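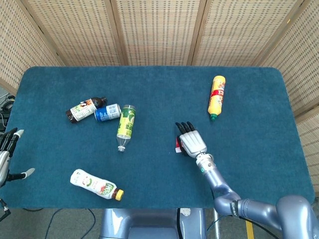
## Handout 4: Setting up and looking after the bottle cell

Course: Care of Robot Work Cells
Notes: Josiane Bouvier. Bench sessions: Gwenaël Masson.

Read this before your first bench session. The cell is one two-handed humanoid, one cloth-covered table and a folding screen. We call the robot Mota, after the label on its cabinet. The cell runs a single job: pick up bottles lying on their sides and stand them in a crate. Your work is to keep it fit to do that.

### 1. Table and cloth

The table has rounded corners and a teal cover with a slight nap. The nap slows rolling, so a bottle put down on its side tends to stay where you left it. It also collects lint and crumbs.

- Brush the cloth towards the near edge, then run the tape roller over it.
- Pull out any wrinkle. A fold under a bottle changes its height and the fingers close too high.
- Change the cloth every 200 runs, or at once if there is a spill.
- Don't swap in a cloth of another colour. The vision settings are saved for this one.

### 2. Screen

The screen panels stand directly behind the far edge of the table and turn in at both ends. Their job is to give the head camera a steady background.

- Slide the screen up until it meets the table. A gap lets the room behind show through.
- Set the two end panels by hand and check that neither arm can reach them. Move each arm slowly through its full sweep with the speed set to 9 per cent.
- Dust the woven parts with a dry brush. Don't use water.

### 3. Floor

Cables run across the carpet near the robot's base and to the left of the table. Walk round on the right. Before power-on, follow each cable with your eyes from the base to the wall and look for loops that a foot or a chair could catch. The yellow tape on the floor is a position mark. Leave it down, and tell Gwenaël if an end starts to lift.

The near edge of the table should be 890 mm from the back wall mark. Measure at both corners. If the two readings differ, move the table and leave the robot alone.

### 4. Bottles

Use a mixed set: dark and clear, short and tall, with different coloured caps. Lay them at different angles, with caps pointing different ways. For the standard check, put three close together with at least two touching, and the rest well apart. The touching pair is where most failed grips come from.

Labels must be flat. A peeling corner sticks to the fingertips and gets dragged to the next bottle. Take that bottle out of the set and write it in the log.

### 5. Hands

Do this with the arms parked and the stop button pressed.

1. Wipe every fingertip with a barely damp cloth. Let them dry.
2. Look for shiny patches or splits. Replace the tip if you find a split.
3. Bend each finger gently through its range. It should move smoothly and come back without a click.
4. Check the thin cable along the underside of the right arm. It needs some slack at the elbow, but it must not hang low enough to touch the table.
5. Release the stop and look at the small light on the right wrist. Cyan means the hand is ready. Any other colour, stop and call one of us.

### 6. Contact check

Lower the right hand until the fingertips rest on the cloth beside an object. Read the contact values on the Stosus panel. All fingers should be below 40. If one reads high, that finger is touching first, and the wrist needs levelling before you go on. Repeat on the left.

### Log

Fill in one line per session: your initials, runs completed, bottles removed, tips replaced, both table readings and the highest contact value for each hand. Spare tips are in the Toltenow drawer. When you take the last pair, put the empty bag on Josiane's desk.

For the next session, bring the log page and read the section on wrist levelling in Handout 5.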